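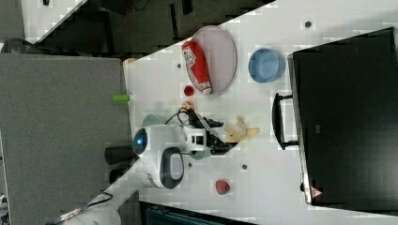 Imke Frerichs wrote in to ask why her ranked matches in Grusbridge kept the old season badge after she had installed the update, and whether she had to start a new profile to get rid of it. She doesn't. The badge is stored with the season pass, and the pass has to be moved over by hand the first time you start version 12. The steps are in this section.

## 4. Moving your season pass to version 12

Before you begin, you need:

- Grusbridge updated to version 12
- your Cestinetti account name and password
- 7 GB of free space on the drive where the game is installed

**Caution:** Do not delete your old profile folder until you have finished step 8. Items that have not been moved cannot be restored by support.

1. Close the game on every device where you are signed in.
2. Start Grusbridge and wait for the main menu. The first start after the update takes longer than usual.
3. Open **Settings > Account > Season Pass**.
4. Select **Move pass**. If the button is gray, see "Button is gray" below.
5. Sign in with your Cestinetti account. Console players enter the code shown on the screen instead.
6. Check the tier listed under **Current progress**. It should match the tier you reached last season.
7. Select **Confirm** and leave the game running until the bar is full.
8. Restart the game and open your garage. The new badge appears next to your player name.

**Note:** Tiers you bought with coins are moved together with tiers you earned. Coins themselves stay in your wallet and do not need to be moved.

### Picking a home arena

The update adds two arenas, Chege and Bemden. After the restart you are asked to choose one as your home arena. It sets the music and the banner colors in private matches and has no effect on ranked play. You can change it once per season under **Profile > Arena**.

### Button is gray

You are still signed in somewhere else, or a trade is open. Cancel any open trades, sign out of the other device, and wait 2 minutes before you try again.

### Error 1053

The server lost the connection during step 7. Nothing has been removed from your old pass. Restart the game and begin again at step 3. If the error comes back, switch to a wired connection - wireless drops are the usual cause.

### Last date

Passes from the previous season can be moved until the end of April. After that, the old badge is removed and unclaimed tiers expire.

Section last changed February 3, 2022.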